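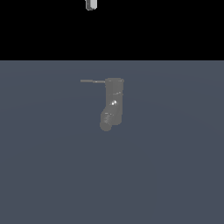

시뮬레이션 화면. 회색 바닥 위의 레버 모양 부품과 위쪽의 흰색 그리퍼 끝부분.

# 올게이트(Olgate) 소개

올게이트는 자동화 설비를 팔지 않습니다. 설비를 사려는 회사의 예산안을 읽고, 빠진 항목을 찾고, 때로는 사지 말라고 말하는 일을 합니다. 수수료는 고객에게서만 받습니다. 제조사나 대리점에서 소개비를 받은 적이 없고, 그래서 업체 행사에 초대받는 일도 드뭅니다.

## 우리가 의심하는 것

견적서의 회수 기간부터 의심합니다. 회수 기간이 2년이라고 적혀 있으면 먼저 그 계산에 누구의 근무 시간이 들어갔는지 묻습니다. 로봇 옆에서 부품을 채워 주는 사람, 멈춘 라인을 다시 켜는 사람, 품목이 바뀔 때마다 프로그램을 고치는 사람의 시간은 대개 빠져 있습니다. 안전 펜스와 바닥 보강 공사, 예비 그리퍼도 '별도 협의'라는 네 글자 뒤에 숨어 있는 경우가 많습니다.

시뮬레이션도 마찬가지입니다. 저희도 매일 씁니다. 집을 부품의 형상을 넣고 그리퍼가 어느 방향에서 내려오는지 보는 데에는 이만한 도구가 없고, 장비를 빌리는 것보다 쌉니다. 다만 빈 바닥에 부품 하나를 올려놓은 화면을 보고 생산량을 약속하는 제안서는 돌려보냅니다. 현장의 부품은 기름이 묻어 있고, 상자 안에서 서로 걸려 있으며, 도면과 치수가 조금씩 다릅니다. 옆으로 막대가 튀어나온 부품이라면 더 말할 것도 없습니다.

## 일하는 순서

1. 현장에서 지금의 작업을 이틀 이상 지켜봅니다. 관리자의 설명은 그다음에 듣습니다.
2. 대표 품목이 아니라 가장 까다로운 품목으로 시뮬레이션을 돌립니다.
3. 견적을 3개 업체에서 받아 같은 양식으로 다시 씁니다. 양식이 다르면 총액 비교는 의미가 없습니다.
4. 7년치 유지비를 표로 만듭니다. 소모품, 소프트웨어 사용료, 교육비, 철거비까지 넣습니다.
5. 구매, 임차, 보류 가운데 하나를 권하고 근거를 문서로 남깁니다.

보류 의견이 나와도 비용은 똑같이 청구합니다. 이 점을 불편해하는 분들이 계셔서 계약 전에 미리 말씀드립니다.

## 지금까지 한 일

지금까지 검토한 도입 계획은 모두 19건입니다. 라똥브(Latomcombe) 공장의 적재 설비는 원안보다 작은 규모로 줄여서 샀습니다. 고크사이드(Gorkside)에서는 로봇 대신 경사 컨베이어와 작업대를 바꾸는 데 예산을 썼고, 남은 금액은 다음 해로 넘겼습니다. 라이(Lại) 프로젝트는 솔직히 저희가 틀린 경우입니다. 보류를 권했는데 고객이 그대로 구매했고, 설비는 예상보다 잘 돌아갔습니다. 교대 인원을 구하기가 얼마나 어려운지를 저희가 낮게 잡았습니다. 그 뒤로 검토표에 채용 항목이 추가되었습니다.

## 검토 책임자

검토 의견서에는 오아인 쩌우(Oanh Châu)가 최종 서명합니다. 생산 현장에서 설비 구매를 담당하다가 올게이트를 시작했습니다. 본인이 결재를 올렸다가 창고로 들어간 장비의 목록을 아직 가지고 있으며, 신입 교육은 그 목록을 읽는 것으로 시작합니다.

## 문의하시기 전에

내년 예산에 반영하실 계획이라면 9월 전에 연락해 주십시오. 예산 마감 직전에 오는 검토 요청은 받지 않습니다. 그 시점에는 이미 결론이 정해져 있고, 필요한 것은 도장뿐인 경우가 대부분이었습니다.

첫 상담에는 다음 자료를 준비해 주십시오.

- 받으신 견적서 원본 (요약본은 검토하지 않습니다)
- 대상 품목의 도면과 실물
- 최근의 불량 기록과 정지 기록
- 설비가 들어갈 자리의 평면도

업체 시연 영상은 보내지 않으셔도 됩니다.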